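List: ircombe-homelab
Subject: Re: glassware on a dark cloth, and rinsing flasks
Date: November 2020

Hi everybody,

Sorry for the slow answer, I've been reorganizing the back room and the computer was under a pile of drying towels for most of the week. I'm going to quote the whole first part of the question so people who joined after the Morgan thread can follow along.

> I'm finally setting up a table for my glass (mostly flasks and
> beakers, plus the box of odds and ends I got when the Bonine
> school supply place closed out). The table is an old kitchen
> table with a white top. I can't see the glass on it! I reach
> for a beaker and hit the one in front of it. I've chipped two
> rims already and I haven't done anything yet except move
> things around.
>
> Somebody on here said to use a black tablecloth. Doesn't it
> slide? Doesn't it get ruined? And does anybody have a rule
> for what goes where, or do you all just put things down
> wherever there's room?
>
> Also, and I'm a little embarrassed to ask, what do you do
> about flasks that never seem to dry inside? I turn them
> upside down on a dish towel and the next morning there's
> still water up in the shoulder.

Okay, so the black cloth person was probably me, because I bring it up every chance I get. Yes! Do it! I had a white top too, for years, and clear glass on white under a ceiling light is about the worst combination there is. On black you get that bright line all the way around the rim and down the sides, and your hand just goes to the right place. You can also see a little puddle or a drip right away from the shine on it, which I never could on the white.

Does it slide? The cheap slick ones do. My first was a polyester banquet cloth and I pulled the entire thing about a hand's width toward me with my sleeve, with six beakers on it, and stood there holding my breath. Nothing fell. After that I bought heavy cotton, washed it hot twice before using it (the dye comes out something awful, wash it alone), and put a sheet of that rubbery shelf liner underneath. It hasn't budged since. Let it hang over the front only a couple of inches. If it hangs to your lap you'll sit down on it or catch it with a knee someday, and I don't want to read that email.

Does it get ruined? Well, mine has a bleached spot shaped like Florida. It's a tablecloth. I only do water-and-food-coloring type stuff and salt crystals on it, and anything stronger goes on a tray at the other end of the house by the open door. If you're planning on acids, don't put cloth of any kind under them, please, it soaks things up and holds them against the table where you'll lean your arm.

On what goes where. I've tried a lot of systems and the one that stuck is pretty dumb. Tall stuff to the back, racks at the back too, then the wide-bottomed flasks, and I keep a clear strip along the front that's for nothing but the thing I'm working on. Tools go to one side and they all point the same direction. I'm right-handed, so they're on the right, and I know at least one person on this list does it the other way around and will write to tell me so. The thing that really helped was leaving gaps. I used to pack it all in like a grocery shelf, and you can't get your fingers down between two beakers without bumping both. Now if I can't fit my whole hand around something without touching its neighbor, something goes back in the cupboard. It means less on the table. I own way more than I ever use at one time anyway (I did an inventory in March when I was bored and came up with 155 pieces, counting stoppers, which I think is fair).

Erlenmeyers are the easy ones, by the way, if you're choosing what to leave out. That wide base sits so nicely, and you've got the neck to hold on to. It's the graduated cylinders that go over if you look at them funny. I lay mine down on a folded washcloth at the end of a session. 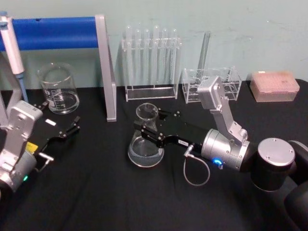

Now, the drying. It's the same problem for everybody and the dish towel is what's doing it! When you set a flask mouth-down flat on a towel you've sealed it up. There's no air getting in, so the water has nowhere to go, and the towel's damp by then as well. Two things you can do. One is pegs, so the flask hangs neck down with the mouth open underneath. The nice Curasmont drying racks are lovely but I never wanted to pay for one, so I drilled a board and glued in dowels at a slant, and it has been on the wall over the sink ever since. Sand the dowel ends round. The other is to just shake it out well and stand it right side up with nothing over the mouth, someplace warm, for a day or so. People act like that's wrong, but for the kind of thing we do it's fine. I'd put a bit of clean netting over it if you've got a cat.

And a little clear water in the bottom of a flask isn't going to hurt anything if the next thing going in is water. I used to fuss so much over that last spoonful. If you're weighing something, sure, dry it properly. For growing alum I rinse with the same solution I'm about to use, pour that out, and go ahead.

If you're getting white film, that's your tap water. Ours here is terrible. Final rinse with distilled, a small splash swirled around and dumped, then a second small splash. Two little ones do better than one big one, and a gallon lasts me ages.

About your chipped rims: how bad? If it's a tiny nick you can smooth it with wet fine emery paper, slowly, keeping it wet the whole time and wearing glasses. If there's a crack running down from the nick, even a short one, it's done. Stick some dried flowers in it. I have 3 on the windowsill doing exactly that, and they look pretty good.

Oh, and the label question from a couple weeks back, since I never answered that either: pencil on the white frosted patch, if your glass has one. Masking tape if it doesn't, and take it off the same day or you'll be scrubbing goo.

Let us know how the table comes out, and what was in the Bonine box! I missed that sale and I'm still sore about it.

Happy rinsing,
the one with the Florida tablecloth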